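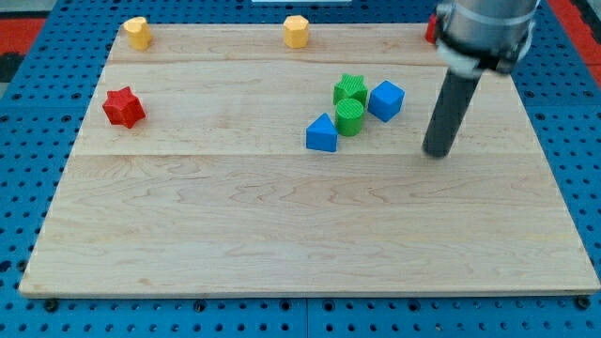 Bloques de formas sobre un tablero de arce claro.

Los bloques sueltos merecen volver a la mesa

Por Gwenllian Nicholas

Cada febrero, en la escuela infantil donde trabajo, revisamos el material y decidimos qué se queda, qué se repara y qué se tira. Este año la discusión más larga fue por los bloques de formas. Una parte del equipo quería sustituirlos por cajas clasificadoras, de las que llevan una tapa con agujeros y una pieza para cada agujero. Yo defendí los bloques sueltos y sigo pensando que tenía razón, aunque la votación quedó en empate.

Mi argumento es sencillo. La caja clasificadora plantea un solo problema. El niño coge el hexágono, busca el hueco del hexágono y lo mete. Cuando ya sabe hacerlo, el juguete se acaba. Lo he visto con niños de dos años que la vacían y la llenan tres veces y no vuelven a tocarla en toda la semana. Un bloque sin hueco asignado se puede apilar, poner en fila, juntar con los de su color o llevar de un lado a otro de la sala en el bolsillo de la bata.

Arwel Vaughan, que da clase en el grupo de los mayores, sostiene lo contrario. Según él, sin una tapa que diga si la pieza encaja, el niño no recibe ninguna corrección y puede pasarse la mañana confundiendo un pentágono con un hexágono. Es una objeción seria. Pero los niños corrigen mucho por su cuenta cuando intentan que dos caras queden pegadas y ven que queda un resquicio. Además, a los tres años no me preocupa el nombre de la figura. Me preocupa que la mano note la diferencia entre un canto redondeado y una arista.

También hay una cuestión de superficie. Durante años pusimos los bloques en una alfombra gruesa, donde cualquier torre de cuatro piezas se venía abajo, y concluimos que a los niños no les interesaba construir. Después Cadi Powell trajó de su casa una tabla lisa y pesada y la dejó en el suelo. En el primer rato hubo ya construcciones que aguantaban de pie. La madera clara tiene otra ventaja: un bloque amarillo mostaza destaca sobre ella y se encuentra enseguida. Sobre nuestra alfombra de dibujos había que buscarlo.

Recomiendo que la tabla sea grande y que no se llene. Un espacio libre delante del niño es donde va a trabajar. Cuando repartimos piezas por toda la superficie, lo primero que hace es apartarlas con el brazo, y la mitad acaba debajo del radiador. Conviene también que la tabla no se mueva. La nuestra resbalaba hasta que le pusimos topes de goma por debajo.

Sobre la cantidad tengo una opinión menos popular. En el armario teníamos 173 bloques, acumulados de varias compras y de alguna donación. Ahora saco 16 por mesa y guardo los demás. Con menos piezas hay más conversación, porque hay que pedir la que falta, y la recogida dura 10 minutos en lugar de media mañana. Algunas familias creen que es tacañería. Shona Matheson, madre de gemelos, me lo dijo en la puerta, y le contesté que viniera a mirar una sesión. Vino, y sigue pensando que son pocos.

Queda el asunto del plástico. Se da por hecho que un bloque de madera es siempre mejor, y no estoy de acuerdo. El de plástico se lava con agua y jabón, conserva el color y no suelta astillas. El de madera pesa más y suena mejor al caer. Si el presupuesto obliga a elegir, yo gastaría en una buena tabla y compraría los bloques de plástico.

La votación se repite en la próxima reunión. Las cajas clasificadoras están, de momento, en el estante de arriba.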